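Participants wanted — home sleep and snacking study

We're looking for adults who work evening or night shifts and eat at odd hours. Fifteen minutes a day, from your own kitchen. Spots going fast so please read it all before you write in.
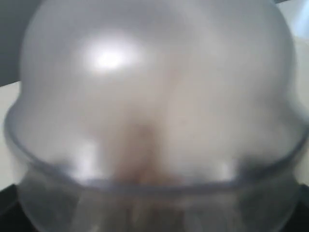 Wedcombe Food Habits Group, Gritham campus

What you do: keep a food diary for 15 days. Everything goes in, even the handful of chips at 4 am. Two phone calls with us, one at the start and one at the end. No blood draws, no special diet.

Who can join: age 18 and up, at least three late shifts a week, not pregnant, no diabetes medication. Live within driving distance of Gritham — you pick up the diary pack in person. 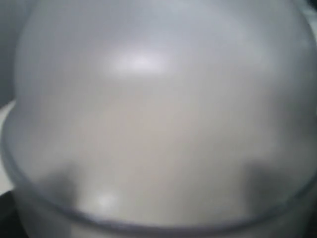

Pay is $145, sent after the second call. Miss more than two diary days and we can only pay half, sorry. Parking is not coverd.

To sign up, email Eldana Gebremichael through the Skillen page or call ext. 3268. Leave your name, your shift pattern and a good time to call back. Mornings are hard for us. Deadline is March 4, 2026.
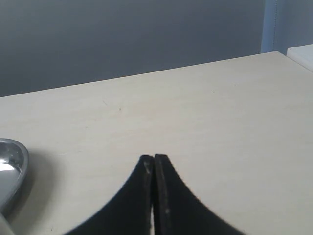
Took part in October? You can come back, but you need a new consent form, the old one wont do. Same pay.

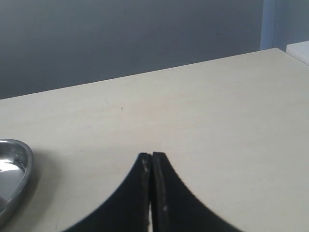

Nigatu, from the October round, wrote that the diary got easier after the first few nights and the calls were shorter than expected.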